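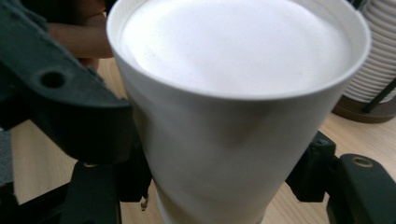 A paper cup topped with milk foam, held by the fingers of a hand-held gripper.

29 Oct 2019

I have a confession to make before we start. I went up to Piltesside expecting to talk about motors. I had a whole page of questions about motors! Aslı Demirtaş let me get through two of them, very politely, and then said, "The motors are fine. I bought them. Can we talk about the software?"

So we talked about the software, for most of an afternoon, and I've had to leave out a good half of it.

Aslı leads the control and perception work at Plunari, where the job at the moment is teaching a machine to handle paper cups. Full ones, empty ones, ones with a great dome of foam on top. It sounds like a small thing to spend your days on, and I said so (less tactfully than that), and she laughed.

"A paper cup is a horrible object," she told me. "It's soft, it's a cone, it's white, and its stiffness changes depending on what's in it and how high up you hold it. If you wanted to design something to upset a grip controller you'd come up with a paper cup."

The cone part bothers her more than the softness. Squeeze a tapered wall with two flat fingers and it wants to slide towards the narrow end, so the fingers close a bit more, so the wall bends a bit more. Left alone, the controller will chase that all the way to a crushed cup. Their first version did exactly this, back in June, with a latte.

"Over my keyboard," she said. "I had written the force loop so I can't complain about it to anyone."

The fix took her three weeks and comes down to a limit on how quickly the fingers are allowed to change their minds. The loop now looks at how far the fingers have moved after contact and compares it with how much they ought to have moved for that squeeze. If the wall gives more than expected, the controller stops tightening and hands the problem to the planner, which can choose to slow the arm down. Gentle moves need less grip. She was very pleased with this and drew it for me twice, the second time on the back of my question sheet, over the motors.

I asked where the "ought to have moved" number comes from, and that got us on to the hand-held gripper. The idea is that a person holds a gripper, does the job themselves with it, and the recording becomes something for the software to learn from. No arm needed, no driving a robot round with a joystick. You pick the cup up, tip it, put it down, and the camera sees it from the gripper's point of view.

"People are brilliant at this and they don't know what they're doing," Aslı said. "You ask somebody how hard they squeeze a full cup and they've got no idea. But they do it right, more or less every time. And they do all these little things, like they come in slowly for the last bit, or they tilt the whole hand when it would be simpler to move the cup. I would never have written that down as a rule."

The recordings come in at 30 frames a second, and her part of the work starts once they land on the disk. There's a tool called Pryor, which she wrote and named (she wouldn't tell me after what), that lines up the video with the finger positions and lets you scrub backwards and forwards through a single pick. She showed me one where the two had drifted apart by 50 milliseconds. I couldn't see anything wrong with it at all. She could, and it clearly annoyed her.

"The fingers close before the cup is between them. Only just! But if you train on that, you get a policy that believes it should grab early. And then you have a robot that nips the rim and you spend a week blaming the perception."

Timing came up again and again. I'd guess a third of our conversation was about clocks, which I hadn't bargained for, and I've come away weirdly interested in them. Every device has its own idea of what time it is, and each one wanders off at its own pace. Pryor used to fix this with one correction at the start of a recording. Now it does it all the way through, using moments when the fingers change direction as a sort of handclap.

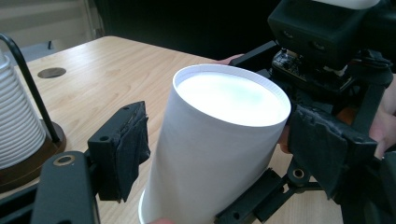 Then there's the white. White cup, pale table, white foam, and next to it all a stack of more white cups. I'd assumed that a camera would find a cup easy to spot, being such a plain shape, but the plainness is the trouble. "There's nothing on it to hold on to," Aslı said. "The rim is your friend. The rim is a nice clean ellipse when the cup's upright and it's still an ellipse when you tip it, just a different one. So we look for rims. And then you point the camera at a stack of cups and it's nothing but rims, all the way down, and the poor thing thinks it's in heaven."

The way out of that one was rather sweet, I thought. The software first decides whether it's looking at a stack, and if it is, it ignores everything below the top edge. Only once a cup has come away does it get to be a cup, with a tilt and a position of its own. Aslı calls this "being born", and she says it in meetings, and apparently everyone else at Plunari has started saying it too.

Foam has its own little corner of the code. A flat, glossy surface close to the rim tells the planner to be careful about tilt, while an empty cup can be swung about as you like. At present the planner treats anything it isn't sure of as full. That makes it slow, and Betex, who want to try the system out behind one of their counters, have mentioned the slowness more than once.

"They're right, it's slow," she said. "I'd still sooner have them ring me about slow."

I wanted to know what she would change if somebody gave her a free month. I thought she'd say a better camera. She said the config file. It's 357 lines long, half of it is for hardware they no longer use, and there's a value in it set to 300 with a comment that reads "do not touch". She wrote the comment. She can't remember what breaks. She has tried changing it, on a quiet evening, and everything went on working perfectly well, and that worried her so much that she put it back.

We finished up by going through a few more recordings in Pryor, me pressing the arrow keys and Aslı saying "back one, back one, there" over my shoulder. She's after the exact frame where the fingers first touch the cup. The tool makes a guess and a person can correct it, and the corrections go back in to make the next guess better. I got four wrong in a row. On the fifth she said "close enough" and moved it along by one frame when she thought I'd gone to find my coat.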